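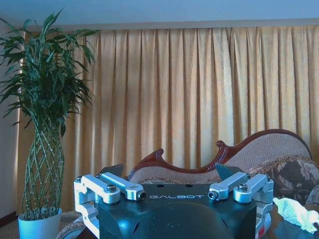 Wilter, November

Notes of the open day meeting, Avine House sitting room
Present: Birdie Rosenthal (chair), Mrs Warkov, Mr Moffat, and me with the biscuits and the notebook. We started at 3 and ran over, as usual.

1. Last time's notes
Agreed, once I'd put right the spelling of Moffat. Sorry again!

2. The robot demonstration
Birdie thanked us all for giving up the afternoon to watch. We'd pulled our chairs well back by the door so there was plenty of room, and I think that's how we should do it on the open day too. The job we'd picked was clearing up used tissues, which anyone who has lived through a winter here will understand. Mr Moffat wanted something grander (he'd been talking about tea trays) but Birdie said to keep it small, and I'm with her.

I'd never been near one before and was surprised by how much of the hand is bare metal - big silver arms and bolts either side of a dark body with GALBOT printed across the top, then two black fingers that point in at each other. Mrs Warkov thought visitors would want to see those fingers close up, children especially. We talked about whether that was wise. Agreed that people can look as much as they like while it's switched off, and stay behind the chairs when it isn't.

Mr Moffat asked if it minded the shine on the dark table, with the curtains reflecting in it. None of us knew. I'm to ask, and also whether the tablecloth would be better on or off.

He also asked whether it could manage the cushions on the sofa. Birdie said one thing at a time.

3. Where to put everybody
We've told people 40 places and Mrs Warkov has already had 50 names, so there was a bit of a silence. In the end we settled on two sittings, with tea in the hall for whoever is waiting. The sofa stays where it is in front of the yellow curtains, and so does the tall plant on the left, as it's far too heavy to be carting about and it does look nice. Mrs Warkov would like the carpet kept clear between the door and the table. Coats upstairs, please, and handbags on laps.

I suggested 5 minutes for questions after each sitting. Mr Moffat laughed and said he'd need that for himself, so we've made it longer and left the exact time to Birdie.
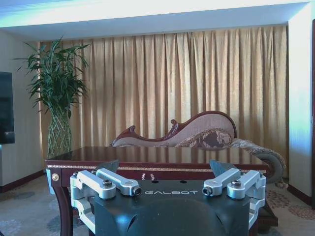

4. Who's doing what
Birdie - welcome at the door, and the little talk beforehand.
Mrs Warkov - ringing round the list to sort people into first and second sitting.
Mr Moffat - chairs, and a sign for the hall.
Me - tissues (a fresh box), the tablecloth question, and cake.

5. Any other business
The hall light is flickering again. Mr Moffat will look at it when he brings the steps over for the sign.

We'll meet again the morning before the open day, same room, and could whoever has the big teapot please bring it back.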